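The Case for the Boring Gripper

I've spent the better part of a month with the Wultine hand-held gripper kit, and I've become the kind of person who brings it up at dinner. So let me get it out of my system in writing.

For anyone who hasn't followed this corner of the market: Wultine sells a pair of two-finger grippers you work with your own hand, a camera mount for each, the software that turns your recordings into something a robot arm can learn from, and a year of support. You squeeze, the fingers close, you pick up a thing and put it down somewhere else, and the software keeps a record of how you did it. Later on you hand those recordings to a training run and, with luck and patience, an arm does the same job. Other companies sell versions of this. I've tried the Irnix one too, and I'll get to it.

My argument is simple enough. Small shops and small labs should be buying tools like this before they buy a robot. I mean well before. I'd go so far as to say that if you have money for one or the other this year, get the grippers, and let the arm wait.

I know how that sounds. The arm is the exciting part! The arm is what people want to stand next to at the open house. We had one at the shop in Edisham for most of last year, a perfectly good six-axis machine, and it spent its days under a dust sheet. We'd bought it to sort small parts into trays, and we got as far as sorting one kind of part into one kind of tray, provided the tray was exactly where we'd told the arm it would be. Move the tray an inch and you were back at the keyboard. The machine did what it was told. We were bad at telling it things, and every change meant an afternoon of somebody's time.

What the gripper kit changes is who gets to do the telling. Regula Wieser runs our packing bench and has no interest in programming whatsoever. She picked up the Wultine at ten past two one afternoon in November, asked which end was the front, and by the time she put it down she had recorded 20 clean runs of a task I'd been failing to describe in code since spring. She found a better order for the steps while she was at it. I would never have found it, as I've never packed the things for a living.

That, to me, is the real product. It's a way for the person who knows the job to put the job on record. The hardware is there to stay out of the way, and for the most part it does.

Some detail on the hardware, then, for those who care about such things (I do, a lot). The grip is comfortable for a medium hand and a bit much for a small one. The trigger has a long, even pull with no notch in it, and after an hour you stop noticing it. The pads can be changed with an ordinary small screwdriver. I swapped ours twice, first to a softer pad for some thin plastic sleeves and then back again when I found the softer pad wanted to hang on to everything. Each swap took 4 minutes, and most of that was me looking for a screw on the floor. I can't tell you how happy it makes me to own a piece of robot equipment that I can take apart on a table with a tool from the kitchen drawer.

The Irnix is the fancier object. It has a milled body, a lovely wrist joint, and a case with foam cut to fit. It also has sealed fingers, so when a pad wears out you send the whole finger back and wait. For a big lab with spares on the shelf, fine. For us it would mean stopping. I'd take the plain one that opens up over the pretty one that doesn't, and I'd feel the same about a car or a coffee grinder.

The Wultine software is where my enthusiasm has to slow down a little. The recording side is great: one button, a clear tone when it starts, a different tone when it stops. Reviewing what you've recorded is a slog. The runs come up in a long list with time stamps for names, and you can rename them only one at a time, from a menu that closes itself whenever you do. After our first week we had 73 runs in that list and a paper notebook saying which was which. The company says batch renaming is coming. I hope so. A tool meant for people who aren't programmers shouldn't send them to a notebook.

Support, on the other hand, has been a pleasure. I wrote in with a dumb question about lighting and got back a long, friendly note from someone who had plainly used the thing. Their advice was to do plenty of runs on a plain surface before adding clutter, then add clutter on purpose, a little at a time. It was good advice and I've stuck with it, more or less, apart from the coffee.

Now, the objections. The one I hear most is that recordings from a human hand don't carry over cleanly to a machine, and there's truth in it. People are quick and sloppy and they correct themselves halfway through a reach without knowing it. When we borrowed time on an arm over at Kovačević to try our first batch, it hesitated at spots where Regula never would, and it dropped a fair number of sleeves. We went home, recorded more runs at a slower pace, and the next visit went a good deal better. I won't pretend it was ready to run a shift. But compare that with our year under the dust sheet, and I know which kind of failure I'd choose. With the recordings, we could see what to do next.

The other objection is about work, and I take it more seriously. If the person who knows the job records the job, who ends up owning that knowledge? I don't think the kit makers have much of an answer, and the license terms I read were silent on it. In our shop we talked it over before the first session and wrote down a few rules: recording time is paid time, nobody has to do it, and the person who made the runs has a say in where they go. It fit on one page. I'd love to see a page like that in the box, right next to the quick-start card. It would cost Wultine nothing and would say something good about them.

There's a smaller thing I want to praise before I stop, and it's how the kit has changed the way we look at ordinary motions. You start to see how much goes on in setting down a sleeve so that it doesn't slide. Regula pointed out that she always comes in from the left with tall things and from above with flat ones, and she'd done it for years without a thought. I went home and caught myself loading the dishwasher in slow motion. My family has been patient.

So buy the grippers first. Put them in the hands of whoever does the work, give them a quiet table and time, and keep the notebook handy until that rename menu gets fixed. If after a season of recording you find you have a task worth handing over, then go shopping for an arm, and you'll know far better than we did what to ask the salesperson. Ours is still under its sheet, but I've measured the bench again, and I think we'll be moving it next to packing before spring.

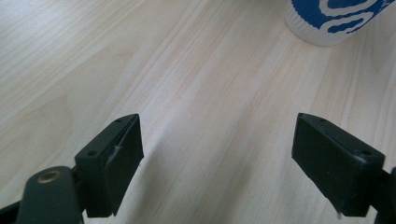
I've also asked Wultine for a second set of the firmer pads, and I'll add a note on how they wear once we've put some real hours on them.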